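right, thread on washing wool coats at home because I've been asked again and I'm tired of typing it out in replies

1/ most wool coats say dry clean only. some of them mean it. if it has shoulder pads, a stiff collar or a glued lining, take it to the cleaners and stop reading

2/ mine is a Purves, unlined, second hand, bought for next to nothing at the Groltonberg market. cleaners wanted more than I paid for it. so into the bath it went

3/ cool water. not lukewarm, cool. a capful of wool wash, the cheap Bellonari one is fine. swish it first so it's mixed in before the coat goes anywhere near

4/ push the coat under and leave it. ten minutes. don't rub don't wring don't go at the cuffs with a nail brush — I did that once and the cuffs went to felt

5/ drain the bath with the coat still in it, press down with flat hands. refill, press, drain. I do this three times, the water on the first go is always horrible
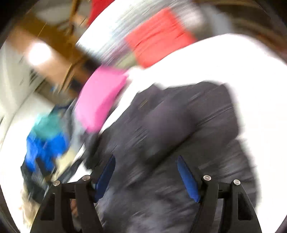
how long does a wool coat take to dry?

Two to three days flat in a room with a window open, longer if it's a heavy one. Turn it over each morning.

6/ before that though, the towel bit. biggest towel you own, coat on top, roll the lot up like a swiss roll and kneel on it. second towel, same again. makes more differnce than anything else here

7/ never hang it wet. the weight drags the shoulders down and you get sleeves to your knees. pull it to shape while its damp, pockets flat, buttons undone

8/ spin cycle — people keep asking. my machine's lowest is 1000 and that's too much for me. if yours goes gentler, up to you, I'm not paying for your coat

9/ when it's dry, steam from the inside, hang it on a wide hanger, leave overnight. bobbles come off with one of those little combs, go lightly

10/ moths. wash BEFORE you put it away, they like the grubby bits. cedar balls smell nice, wouldn't rely on them. a zip bag is better

11/ do it now while you can still have the windows open, I left mine till October last year and it sat there damp for most of a week. smelt of dog. we don't have a dog

ok kettle's on, will do jumpers another day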